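Merkside Forums > Streaming and Music > Atbridge family plan, worth switching?

halfstep_ned
We've been on the Atbridge single plan for 2 years and my daughter keeps kicking me off when she plays something in her room. The family plan covers 5 people. Has anyone moved over and kept their playlists?

i_sikora
Kept all of mine. You have to start the upgrade from the account that owns the playlists. My husband started ours from his phone and we had to get support to undo it. Irena

Rerkau_resident
I'd skip it. Offline downloads are limited to 2 devices per person and that includes a tablet. Haddad has no limit that I've hit and the catalog is close enough.

halfstep_ned
Downloads matter to me. I have a phone, a work laptop and the desktop at home, and the desktop is where I do most of my listening.
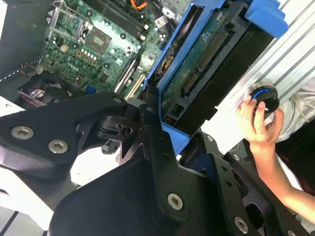

The desktop could just stream, I guess. It's on a wired connection and I don't need files saved on it. Does a computer count toward the limit if you only stream?

milosz_o
No. Only devices with saved files count. You can remove one under Account, Devices, and the slot frees up right away.

Rerkau_resident
Right away? Mine took until Sunday and I had removed it on a Thursday night.

milosz_o
Then it was probably the old app. Update it and try again.

i_sikora
I don't agree that the Haddad catalog is close enough. Half the Polish folk albums I play are missing there. Check your own library before you pay for anything.

halfstep_ned
Checked, and Haddad is missing a lot of my jazz. Going with the family plan, starting it from my account. Will post if the playlists disappear.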